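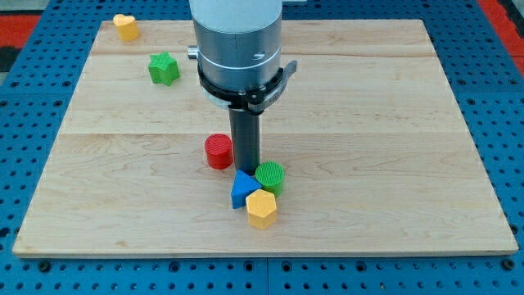
Hello all,

Thank you for the comments on the draft schedule for the indoor season. I read all of them twice, and I want to answer the points of Ilse in order, as her mail was the most complete. First the matter of the pitch in the Clesus hall, which is still the biggest problem for the bowlers. The old mat moves when a fast bowler lands on it, and I do not want another twisted knee. My proposal is to lay a flat wooden deck under the mat at the bowling end, long planks joined side by side in one board, pale smooth wood with the seams tight against each other so that no edge can lift. I asked for a price at Toprak and they can cut it to our size before the first round, if we tell them by the end of next week.

Ilse Baumgart wrote on Thu 27 November:

> Dear Güven, dear captains,
>
> I have looked at the draft and I have several remarks.
>
> 1. Orkham has two matches on the same evening in the second round. We have 14 players on the list but only nine who come regularly, so this is not possible for us.
>
> 2. The rule about the side walls is not clear. Last season the umpires gave one run for a ball that hit the side wall, and in the Netlow match they gave two. Which one is it?
>
> 3. Is the limit of four overs per bowler still valid if a team has only six players?
>
> 4. The entry fee. I remember 217 per team from last season. Is it the same?
>
> Also, I would like the final to be on a Saturday. The families can come then.
>
> Best wishes,
> Ilse

To point 1: You are right, this was my mistake. I moved the match against Netlow from the second round to the fourth. Netlow has already agreed by phone. Please check the new version, because the start time changed also and it is now at 7 in the evening, not at half past six.

To point 2: One run for the side wall, plus the runs that the batters complete between the wickets. I believe the umpires in the Netlow match counted one run for the wall and one that was completed, and the scorer wrote both in the same box. So it looked like two for the wall, but the total was correct. I will put the sentence in bold in the rules. The back wall on the full is six, the back wall after a bounce is four. There is no change here.

To point 3: Every bowler can bowl up to 4 overs, and with six players this is no problem. The difficult case is when somebody gets injured and cannot bowl anymore. Last season we decided this at the hall, with much shouting, and I would prefer to have it written. My suggestion is that the captain of the other side chooses who bowls the missing over. If you have a better idea, please write it to the list and not only to me.

To point 4: The fee stays at 217. The hall became more expensive, but we still have something left from the April tournament. The total for the hall is 2000 for the whole season with lights and showers included. The balls are not included. Each team brings one new ball per match, as before, and please the yellow indoor ball and not the taped tennis ball - we had this discussion already.

About the final: I asked for a Saturday and the hall has given me only a Sunday so far. There is a handball tournament on the Saturday we wanted. I keep asking. If the handball people need fewer hours than they booked, we could start in the late afternoon, but then we must be quick with the prize giving.

Two more small things. The stumps with the spring base are at Orkham, I think, and we need them for the first round. Ilse, can you look? And the team lists must reach me with full names and shirt numbers. Two teams sent me only first names, and in one of them there are three players with the same first name, so I cannot make the score sheets from this.

Please answer about the deck for the bowling end also. If two teams or more are against it, I will not order, and we play on the mat with tape as last season.

Regards,
Güven Kahraman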